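Review: Detoren 3, task planning and control for two-arm cells

By Shanti Vishwakarma

We have had Detoren 3 on our brick assembly cell since October. Before that we ran the same work on a stack of our own scripts, with a commercial motion planner underneath, and I also spent a short time with Zondeo, which is the package most people will compare this one with. The review covers the planner, the perception module, the control layer and the editor. I have left out the cloud dashboard, as we keep the cell off the network.

Installation

Detoren comes as one installer and a license file. Bijan Ghorbani did the install on our control PC and had both arms responding the same afternoon. The arm drivers were already in the package. The gripper driver was not, so we had to write a small adapter against the Detoren gripper interface. The interface is well documented. The sample adapter, on the other hand, was written for version 2 and does not compile until you rename several calls.

You need a decent amount of memory. The collision model is loaded once per arm, and with both arms active ours sits at 7 GB before anything moves.

Perception

The perception module takes the view from a fixed camera and returns a list of parts with pose, color class and a confidence score. You teach it a part by giving it a mesh and a handful of labeled views. Our parts are large toy bricks in several sizes, and the target is a studded baseplate.

Baseplate detection is very good. We set the plate down at an angle to the cloth on purpose, and the plate frame came back steady each time. Repeated studs can confuse a pose estimator into shifting its answer by one whole row. Detoren avoids this by fitting the outer edge first and using the studs only to refine the fit. There is a setting to turn that off, and I would leave it alone.

Bricks are more mixed. Separate bricks are found reliably. Bricks that touch or overlap in the camera view are sometimes merged into one part, most often when they are close in color. Teal and light blue gave us the most trouble until we retaught both classes under our own lights. Printed cloth is another thing to watch. The orange print on ours was reported as a part on the first day, and we had to draw an ignore region over it. The ignore tool only draws rectangles. A polygon would have been better.

Task planning

You describe the goal as a set of placements and the planner works out the order, which arm does what, and which grasp to use. The order is worked out again after every placement. This is the main reason to buy the package. With our old scripts, a brick that had been nudged meant stopping and editing a list. Detoren looks again, updates the poses and carries on from the new state.

Planning time depends mostly on how crowded the parts are. With the bricks well apart, a full replan took 800 ms on our machine. With the bricks bunched up beside the plate it took longer, and sometimes the planner chose a regrasp that I would not have picked. You can rank the grasps by hand if that bothers you. The ranking is saved per part and cannot be copied from one part to another, so expect some repetitive clicking.

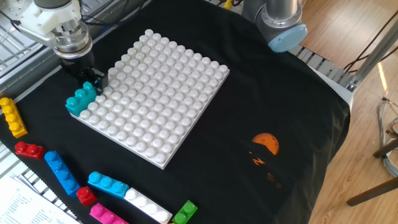
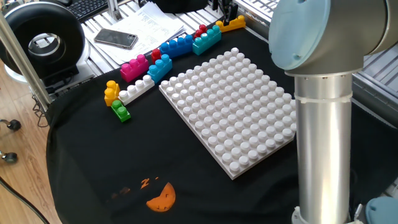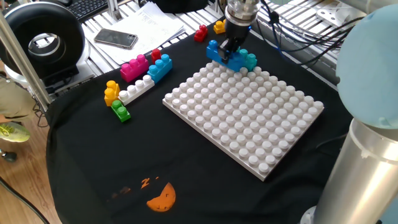 Control

Motion is smooth and the default speeds are cautious. The part I care about is contact. Pressing a brick onto studs needs some give sideways and a firm push down, and Detoren handles this with what it calls a seating move. You set a force limit, a search radius and a timeout. If the brick does not seat, the move ends with a clear error code and the arm backs off along the path it came in on.

I was happy with seating moves after a day of tuning. The default force limit was too low for our bricks and the default search radius was too wide, which let a brick wander toward the next stud. Both are easy to change. What I would like is a way to store them per part type. At the moment they belong to the task, so a two-stud brick and a long four-stud brick share the same numbers unless you split the task in 2.

Sharing the workspace between arms is done with reserved volumes. Each arm claims the space it is about to pass through and the other one waits. It is safe and a bit slow. Zondeo plans both arms together and gets more overlap, but its plans took much longer to compute for us and were harder to read when something went wrong.

Editor and logs

The editor is plain and quick. Tasks are saved as text files, so they go into version control without any fuss. Undo works everywhere except in the grasp ranking panel.

Logging is the best part of the tooling. Every plan is stored with the camera view it was based on, the part list and the reason each alternative was rejected. You can step through a run afterward and change one value to see whether the planner would have chosen differently. Bijan uses this more than the live view. Log files get large, and automatic cleanup is off by default.

Support

We bought through Wonham, who answered two questions by email within a day. A third question, on gripper timing, was passed to Detoren and took about a week. The answer was correct and came with a patch.

What I would change

Polygon ignore regions. Seating values stored per part. A sample gripper adapter that matches the current version. Grasp rankings that can be copied.

Who it suits

If you run one arm and a fixed sequence, this is more than you need, and the Greco runtime will do the job with less setup. For two arms with loose parts that move between runs, Detoren 3 is the package I would choose again. We have renewed for another year and will move the second cell over once the gripper patch is in the regular release.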